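Workshop Tips: Setting Up a Small Gripper Arm Over a Bench

These notes come from the arm we have been putting together in the shared workshop on Clovitz. Reginald Mbeki did most of the wiring and I did the bench and the brackets. A few of the tips apply to any bench build.

Mounting

Bolt the base down before you do anything else. We started with two clamps and lost an evening to it. The arm crept a little each time it stopped hard, and every saved position went off with it. Four bolts through the bench with wide washers underneath fixed that. If you rent the bench or share it, bolt the arm to a thick board and bolt the board down through holes that are already there.

Leave room behind the base for the cable to bend. Ours has a loop big enough to put a fist through, held with two soft ties. Hard plastic ties will cut into the jacket over a winter.

Power

Put the arm on its own switched outlet and keep the switch where your free hand rests. Do not share the strip with the shop vacuum. When the vacuum starts, the controller can reset, and then you have to home the arm again.

Label both ends of every cable with tape and a marker. Do this while the cables are still on the floor and you can see which is which.

Simulation first

Build the bench in the simulator before you run new moves on the real arm. It doesn't need to look like much. A flat top at the right height and the gripper model will do to begin with. Fotis Lambrakis wrote our scene file, named it Plisement, and gave the top a speckled gray pattern. A plain white top makes it hard to judge whether the view has shifted, while a pattern gives you something to line up against.

Start with the fingers wide open and nothing on the surface. Look at the view from the gripper and check that you can see both fingers, one at each side.
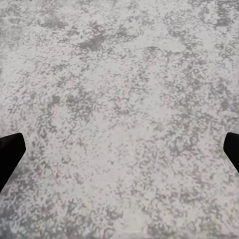
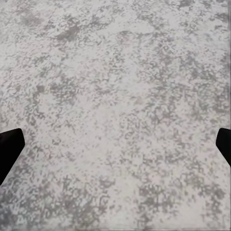

Simulated gripper view, fingers open over the speckled top.

Write down the settings for the open position and keep them with the scene file. Ours is 354 on the controller's own scale. Yours will be a different number, so don't copy it. Close the fingers slowly from there and write down the closed number too.

Next, add one block. Make it a shape you have on the shelf, so you can try the same pick for real later. We used an offcut of maple with the corners sanded. Run the pick at low speed and keep the approach straight down until it behaves.

Long runs

Once a move looks right, let it repeat overnight in the simulator. We set ours for 2,000 cycles and 1,969 finished cleanly. The rest stopped at the same joint limit, and moving the block an inch closer to the base took care of it. Save the log even if you think you won't read it.

Moving to the real arm

– Clear the bench of screws and swarf. Small parts get under the fingers and scratch the pads.
– Run the first pass at quarter speed with one hand on the switch.
– Stand to the side of the arm and keep your face out of its reach.
– Measure the bench height again with the board bolted down. The simulator had ours a quarter inch too low.

Care

Wipe the finger pads with a damp cloth and let them dry before the next run. Skip the solvent, which makes some rubbers gummy. Check the base bolts once a month and after anyone has moved the bench. A drop of light oil on the slide is plenty – wipe off what you can see.

In November the shop gets cold enough that the grease stiffens. Run the arm through its range a few times with nothing in the gripper, then home it and start work.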